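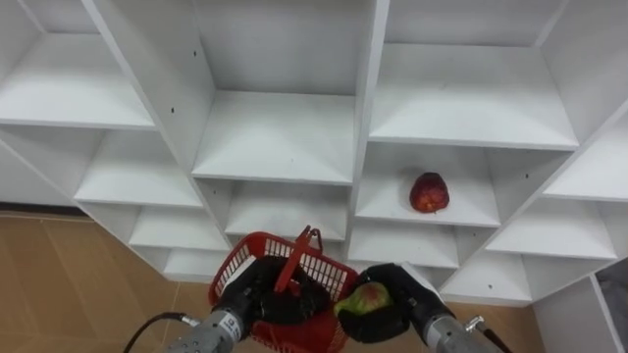
Fig. 1. Red basket, white shelves, fruit.

Week 6: Reading a records release
Handout, A. El Sherbiny, April 21, 2022

Our case is the Emoddale travel file. A watchdog group asked the county for the commissioner's trip logs, got 1517 pages in July, and put out a press release the same afternoon. Did anyone read them first? I doubt it.

The claim: "300 trips at public expense." Look at what the county logs as a trip. Each leg gets its own line, so a drive to Justthorpe and back is 2 trips. The release never mentions this.

The cost: the logs give no total. The group's number comes from a per-mile rate it picked itself, and the footnote for that rate leads to an older release by the same group.

The county's answer is no better. Its spokesman called the travel "routine" and would not say who approved the Pludunwood stay. About 2000 lines are blacked out, most with no exemption cited. Ask why.

For next class, read the Amrani request letter. Mark what was asked for and what was handed over. Bring one claim from the release you can't trace to a page, and the page you expected to find it on.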